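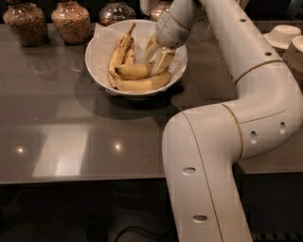 Section 4 covers the fruit bowl and the dry goods jars, the two things most people put out on the worktop first and think about least. The Ornura kitchen set comes with its own ideas on where they should go, printed on the inside of the box lid, and we don't agree with all of them. Bananas are the usual trouble. A deep white bowl with a crumpled paper liner will hold a bunch well enough, but freckled skins and dark tips mean the fruit wants eating soon, whatever the bowl is meant to do for it. The jars can stand along the back edge of the counter, behind the bowl, and be left alone.

Print this page
E-mail this page

4.1 Before you start

You will need the bowl, a sheet of plain white paper or kitchen paper, the jars with their lids, and a dry cloth. The set (order code 1091) also includes a sachet marked "freshness disc". We have used the disc and we have left it in the drawer, and could not tell the difference. Leave it out if you like.

Wash the bowl and jars by hand in warm water and washing-up liquid. The Trorberg leaflet says new glass only needs a rinse. Ours smelt of cardboard after a rinse, so wash it.

Caution: Jars must be dry all the way down before anything goes in. A jar that looks dry at the neck often has a wet ring at the bottom. Stand them upside down on a rack overnight, then turn them over and give them another hour.

4.2 Placing the bowl

1. Choose a spot away from the hob and the kettle. The lid of the box shows the bowl beside a sunny window. Ignore this.

2. Wipe the counter. On a glossy surface grit shows up as scratches later, and the foot of a heavy bowl is usually what drags it about.

3. Set the bowl down where you can reach into it from above without leaning over anything. Leave a hand's width clear on each side.

4. Lift the bowl to move it. Don't slide it.

Note: The set-up card suggests the middle of the worktop "for balance". You will be moving it every time you roll out pastry. A little to one side is better.

4.3 Lining the bowl

1. Take one sheet of paper and crumple it, then open it out again. Flat paper slides down under the fruit and ends up as a pad at the bottom.

2. Press it into the bowl so the folds stand up at the back and sides. It doesn't matter if they come above the rim.

3. Change the paper when it is damp or marked. Once a week is plenty in a cool kitchen. We do ours on a Sunday.

Note: Kollár sells shaped liners for this bowl in packs of 71, an odd number for which we have never seen a reason. They fit neatly. Ordinary paper fits untidily and costs next to nothing, and the bananas have not complained.

Caution: Don't use newspaper or anything waxed. Ink comes off on damp skins, and waxed paper keeps the damp in.

4.4 Putting in the bananas

1. Check each banana before it goes in. Freckles are fine. Splits, soft patches and weeping stems are not, and fruit like that should go in the fridge or be used the same day.

2. Lay the longest ones first, along the front, with the curve following the side of the bowl.

3. Rest the others across or against the back. Try not to stack them more than two deep.

4. When taking one out, lift it by the stem. Squeezing the middle leaves a bruise that may not show on the skin until much later.

Note: You may have read that wrapping the stems in film keeps bananas yellow. The Ornness test kitchen tried it with 3 bunches in May. One lasted a day longer, one went over sooner, and the last was much the same as the unwrapped fruit beside it. We wouldn't bother.

Note: Keeping apples in with bananas will hurry both along. Useful if the bananas are green, a nuisance otherwise.

4.5 Filling the jars

1. Put the driest, most often used foods in the jars: lentils, small beans, barley, wheat grains.

2. Fill to just below the shoulder. A jar filled to the lid spills when opened, every time.

3. Write the name and the use-by date on a slip of paper and tape it to the base. Many small brown beans and grains look alike once they are out of the packet, and the pretty labels in the set have room for a name but none for a date.

4. Stand the jars in a row along the back of the counter, with a finger's gap between them.

Caution: Don't top up a jar with new beans over old. Empty it, wipe it and start again. The old ones at the bottom will cook at a different rate from the new and you will be picking hard ones out of the soup.

Note: The box claims that clear jars "keep food fresh for longer". Longer than what is not stated. Light does dried food no good, and a cupboard will always beat a sunny counter. Jars are handy and nice to look at, and that is a fair enough reason to have them out.

4.6 Looking after the set

Look in the bowl daily and under the liner when you change it. Fruit flies mean something has split – find it before buying a trap. Wipe jar rims when refilling. If a jar chips at the neck, stop using it for food.

For spare lids, see Section 7.

Print this page
E-mail this page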